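notas charla Dramalitz, versión corta (20 min, no pasarse!!)

## 1. Arranque

- saludo, rápido. Nada de historia del aprendizaje por imitación
- tarea: bollería de juguete, bandeja y bolsa de papel. Dos brazos, teleoperados
- idea central: el modelo aprende lo que le enseñas, tambien las manías del operador
- la cámara de muñeca ve poco. Dedos, bandeja, mármol. Con eso tiene que decidir
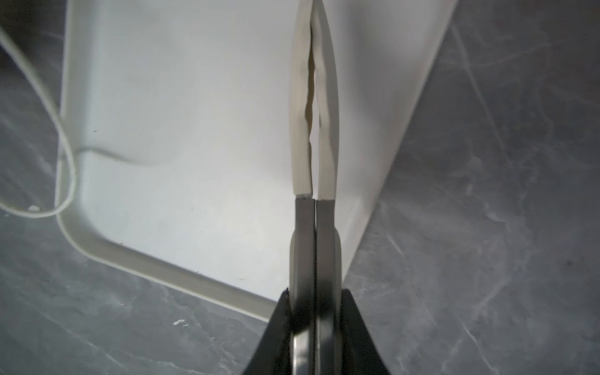 Grgić ya objetó en el ensayo que con 300 episodios no se aprende nada fino, que eso da para una demo y gracias. Responder: depende de la variedad. 300 iguales, no. Tener a mano la cifra de Storkano: 474 válidos.

- pausa, agua
- vista fija = contexto; muñeca = contacto. Grabar las dos sincronizadas, siempre
- dos brazos a la vez: uno en la bolsa, otro en la bandeja. Lo difícil es coordinar

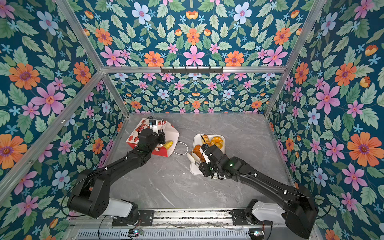
## 2. Qué grabamos y qué tiramos

- episodio dudoso: se etiqueta, no se borra
- variar posición de las piezas entre tomas. Y el orden!
- paredes estampadas: preguntarán. Fondo cargado, el modelo no puede fiarse de un fondo liso
- la bolsa es lo peor, papel blando, cada vez cae distinta

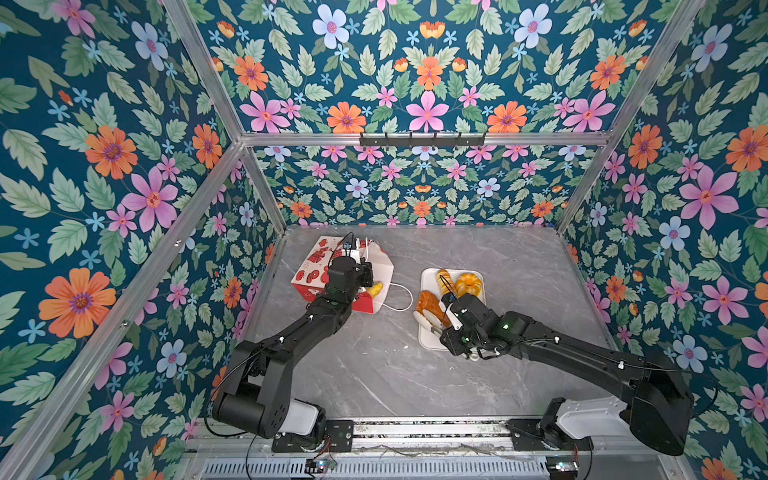 *Bolsa a la izquierda, bandeja al centro.*

- agarres: la pieza retorcida es la más agradecida para explicar esto. Larga, irregular, se puede coger por muchos sitios
- enseñar el agarre de cerca, dejar 5 segundos en silencio 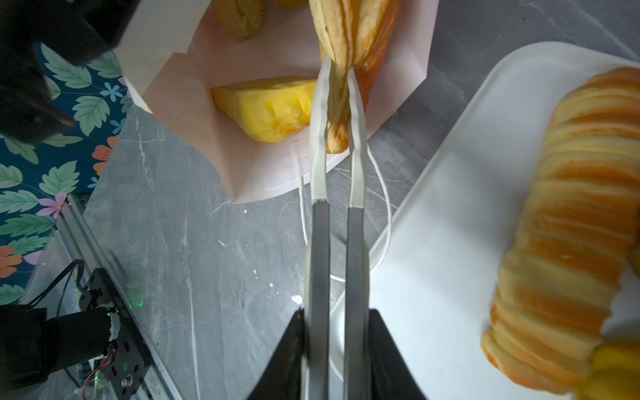
- y por eso pedimos al operador que no coja siempre por el mismo punto, aunque salga mas lento
- total en Sirnham: 3540 episodios, contando descartes. Decirlo despacio
- si falta tiempo saltar lo de etiquetas
- preguntas. Dejar puesta la última diapositiva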